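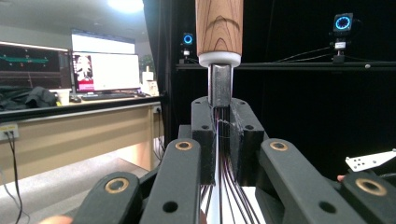 Wooden handle, white plastic collar, square steel shank.

Which of my square-shank tools is this, and how do I stop the collar from coming loose?

Asked by drawer_of_regret in Hand Tools & Repairs
Viewed 814 times

I inherited a Cliso tool chest from a relative who believed in buying things at farm auctions and never writing anything down. Most of it I've identified. The hammers were easy. What's left is a group of screwdriver-looking things with wooden handles and square steel shanks, and the one in the photo is the one I like best, because the grain on the handle is gorgeous: orange-brown with dark curved rings running through it. I'd happily use it every day if I trusted it.

Two questions.

First, is a square shank a sign of anything? My other drivers are all round and I've gotten by. The steel is dull gray, no maker's name I can find. I'd like to know whether it's meant for abuse or whether someone just liked squares.

Second, the collar. It's white plastic, rounded, a little wider than the wood. I can turn it with my fingers if I'm determined, and I'm fairly sure you aren't supposed to be able to. The handle itself doesn't wobble on the shank. I've been told (by the man at the hardware counter, who was mostly trying to close for the day) to fill it with super glue and walk away. I have Cirka two-part epoxy at home, the slow one that takes 30 minutes to set, and would rather use that if it makes any difference.

I'm not restoring it for a museum. I want to open paint cans with a clear conscience and occasionally drive a screw.

3 answers

Answer by benchdog_464 — marked as accepted

The square shank is there so you can put a wrench on it. You push down on the handle with one hand, turn with the wrench in the other, and the stuck screw either moves or loses its head. Square stock is stiffer than round of the same width too, so these put up with a fair amount of prying, although every tool catalog ever printed asks you not to. It isn't proof of quality. I own a terrible one.

A plastic collar on a wooden handle is usually there to tidy up the joint and keep the end of the wood from splitting. On most of the ones I've taken apart, what holds the steel is the tang buried up inside the handle, so if your handle is solid on the shank, a spinning collar is an annoyance and you can keep using the tool while you decide what to do.

To fix it:

Work the collar down the shank if it will go. Some won't, because the shank widens out into a shoulder. Don't force it, old plastic cracks and you'll be back here with a third question.

Scrape the old glue and crud off the wood where the collar sits. Rough it up with sandpaper, 100 grit or whatever is in the drawer.

Wipe the inside of the collar with rubbing alcohol. Let it dry.

Thin smear of epoxy on the wood, push the collar back up, wipe the squeeze-out before it grabs. Your slow stuff is fine and better than super glue, which goes brittle and lets go the first time you drop the tool on concrete. Ignore the 30 minutes on the package and leave it overnight.

If the collar won't slide, drip thin super glue into the gap from the handle side and accept that the hardware man has won this round.

Please don't soak the handle in anything. Somebody is going to suggest it.

Comments

drawer_of_regret: It slid down about an inch with some bad language. Epoxy is on, and it's sitting upright in a coffee mug until tomorrow. Is there a trick for getting epoxy off a mug?

benchdog_464: Buy another mug.

Answer by quietvise

Soak the handle in boiled linseed oil overnight, it swells the wood and tightens everything up. Did this with an old Ametepe chisel set and it worked great for most of a year. After that they were loose again and also sticky. I'd probably do it again though, they smelled nice.

If you do go the oil route, lay the rags out flat outside to dry. Wadded-up linseed rags can heat up and catch fire by themselves, and then the collar is the least of it.

Comments

benchdog_464: I'd like it noted that I called this.

quietvise: They really did smell nice.

Answer by mrs_plumbline

Agree on the epoxy. One thing to add about the handle, given how much you like that grain. Skip the glossy varnish. It looks wonderful and gives you a blister right in the middle of your palm. Wipe on a thin coat of paste wax — I use Vomton because the can was on sale in February and has turned out to be bottomless — wait a bit, then buff it with an old sock. Do this after the epoxy has cured, as wax under glue means no glue.

As for which tool it is, look at the tip. Flat blade, worn or not, it's a screwdriver. If it comes to a point, you've got some kind of awl, and you should retire it from paint can duty, as the lid will slip and the awl won't care what's behind it. The shank on its own won't settle it, I have awls with square shanks too.

And get a paint can opener. They give them away at the paint counter. I have nine.

Comments

drawer_of_regret: Waxed it this morning. The collar is solid. I asked for a can opener at the hardware store and he charged me.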